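Call for participants: packing bench open day, July

Resano is looking for 22 people to take part in an open day at the Arar building in July. You will pack glass cups by hand at a steel bench in the morning, and in the afternoon you will watch a two-armed robot from Hegedűs try the same job at a second bench. We want people who have done the work to tell the engineers what they think of the attempt.

The hand task covers wrapping, lids and boxing.

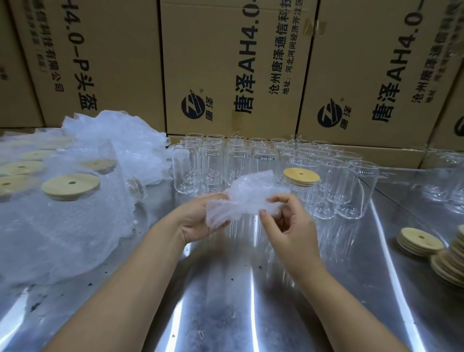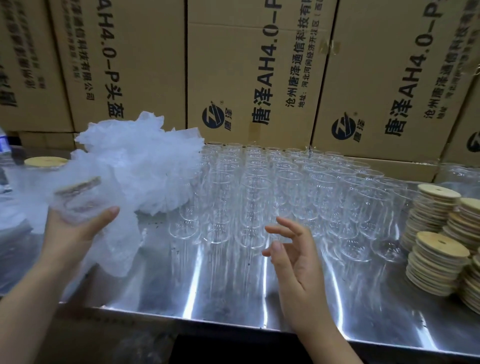

Clear glass cups, bamboo lids and wrapping on the steel table.

Noeline McKinnon asked whether people with no packing background would be any use on the day, and said she would want at least half the places held for those who have done it for a wage. We agree with the second part. Eleven places are held for applicants with paid packing, picking or kitchen experience. The rest are open to anyone.

What you will do

You get 20 minutes of instruction and then two packing sessions of 33 minutes each, with a break of 15 minutes between them. Your speed is not scored. After lunch the Hegedűs team runs the demonstration, first with lids only and then with wrapping. The wrapping part is still being worked on and the robot may drop or refuse items – please come prepared for some waiting.

The day ends with a group discussion. You will be asked where you would stop the machine, which steps you would hand over to it and which you would keep. The discussion is recorded as audio and typed up without names.

Who can apply

You must be 18 or older and able to stand for over 15 minutes at a time. Stools are available at both benches, but the robot viewing area is standing only. You need to be comfortable handling glass. Tell us on the form if you wear a hearing aid, as the compressor in the hall is loud and we can seat you on the far side for the discussion.

Current employees of Resano or Hegedűs cannot take part. Former employees can.

What you get

Participants are paid a flat fee for the day, sent by bank transfer after the event. Lunch and parking are free. Travel by bus or train is paid back if you keep the ticket. If we cancel the demonstration on the day, you still receive the full fee.

What to bring

Closed shoes, a photo ID and your confirmation email. Leave rings and bracelets at home. Gloves are provided in four sizes, and you can work without them if you prefer.

How to apply

Fill in the short form on the Flukeo sign-up page and choose "Packing bench". Applications close on 29 May 2025. Everyone who applies will get an answer by email, including those we cannot place. A waiting list will be kept until the week of the event.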